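Jidach Handover Workbook and Task Pack: review
Rating: 4 out of 5
Used for: college robotics club, one term

I run the build nights for a student robotics club, and we worked through the Jidach pack between January and June. It covers one subject, which is passing objects between a robot arm and a person. You get a printed workbook, a set of task cards, and a download with the logging software. There is no hardware in the box. You need your own arm and gripper before any of it makes sense.

The workbook is 194 pages. The first part is safety and setup, and it is slow but worth doing in order. We skipped the section on speed limits and had to go back to it before the second task. The writing is clear and the students could follow it without me reading it out. The index is bad. "Release" is listed under three different headings and one of them sends you to the wrong page.

The task cards are the best part. There are 6 levels, going from a rigid block up to soft and thin things. Every card says what the receiving side should grip, where the giver's hand should be, and when to call a try a failure. Our students argued a lot less about scoring than they did last year with the Darnalo cards, which left most of that open.

Paper is on level 4 and that is where we got stuck. A block can be off by a little and still transfer. A sheet bends, and if the fingers close at an angle it creases or slides. The card tells you to start with a mannequin as the giver, seated, with the sheet in one hand, and only move to a person later. That was good advice. A mannequin holds the same pose all evening and the students could change one thing at a time.

The logging software is fine on a newer laptop. On our older one it took up to 15 minutes to open a long session. It also stops saving at 1000 tries per project with no warning, and we lost part of an evening that way. Start a new project file early. Pavliuk, the shop we bought from, answered my email about this and sent a patch that fixed the loading time but left the limit alone.

Binel sells a cheaper pack with more tasks in it. I looked through a copy and the tasks are shorter, with nothing on thin materials. For a first-year group it may be enough. 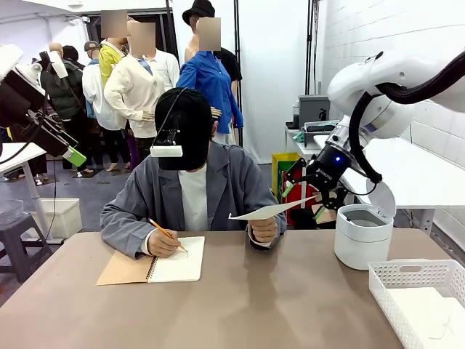

We will use the Jidach pack again next year, starting at level 3 for returning students. If you buy it, print the score sheets single-sided so there is room for notes on the back.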